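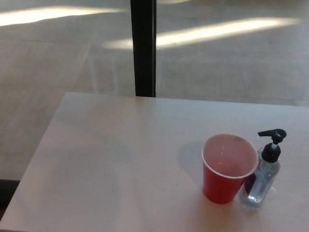
Skaltureck Tabletop is the first-person image set collected by the second-year automation project group at Gravar Technical College for its pick-and-place assignment. The set covers common items on a plain table, seen from head height, and was used to train and test the detector that runs ahead of the grasp planner. Most layouts hold two items placed close together. A red plastic cup standing almost against a clear pump bottle is a typical hard case: the cup shows through the bottle as a dark reddish-purple distortion, and the early detector drew one box over both. Pairs of this kind are labeled "adjacent-clear" in the index file and should be reported separately in any evaluation.

Contents

The release has 1,988 images. The index, layouts.csv, has one row per image with the columns image_id, layout_id, items, relation, light, split. Boxes are in boxes.json. Masks exist for the test split only, in masks/, one PNG per item.

The original plan was 3,000 images. Collection stopped in March when the lab moved to another floor. The remaining layouts are listed in planned.csv in case a later group wants to finish them. The layout_id values in that file are reserved.

Collection

Images were taken at a white table next to a glass partition in the Pearce building. Light was not controlled. Sunlight on the floor beyond the glass changes during the day, and the light column records morning, midday or afternoon. Shadows fall in different directions depending on this value. Reflections in the glass were left as they were. Two early attempts to mask the background by color failed on the floor beyond the glass, which is close to the table in brightness, and the masking script was dropped from the repository.

Items were placed by hand from a printed layout sheet. Each layout was photographed from 3 head positions: left, center, right. The sheet gives a position for each item on a grid, but placement was by eye, and the grid values are not ground truth. Use the boxes.

Labels

Every box was drawn by one student and checked by another. Rules:

Draw the box around the full visible item, including pump heads, handles and lids.
Do not include shadows.
Do not box an item that is visible only as a refraction or a reflection.
If an item is partly hidden, box the visible part and set occluded to 1.
Clear containers get clear set to 1 whether or not they hold anything. Contents are not labeled.

The third rule was added after the first 1,000 images were done. Those were rechecked against it, and the changes are in changes.txt. Reflections of furniture in the glass were never boxed under either version.

Splits

Train, validation and test are split by layout_id, so the three views of a layout always stay together. Do not reshuffle by image. A random split puts near-copies of the training images in the test set and the scores come out too high. The first version of our class report has this error; the numbers in it should not be cited.

Running the baseline

Install the packages in requirements.txt, then run train.py with the config in configs/base.yaml. The evaluation script is eval.py and takes the split name and the path to a checkpoint. Pass --by-relation to get a separate line for adjacent-clear pairs. The script expects boxes in pixel units with the origin at the top left.

The grasp planner, Gulleck, is in its own repository. It reads detector output as JSON and does not need the images. Version mismatches between the two fail silently, so check that the schema field is the same on both sides.

Known problems

The table is the only surface in the set. A detector trained on it does poorly on wood or patterned tops.
The light value was entered from the session log and is missing for part of the validation split.
Masks for clear bottles are uncertain along the lower edge, where light passing through the plastic brightens the table.
Depth was not recorded.

Use

The images and labels may be used for coursework and research. Keep this file with any copy. Corrections to labels go in as a pull request against boxes.json, one layout per commit, with the layout_id in the commit message.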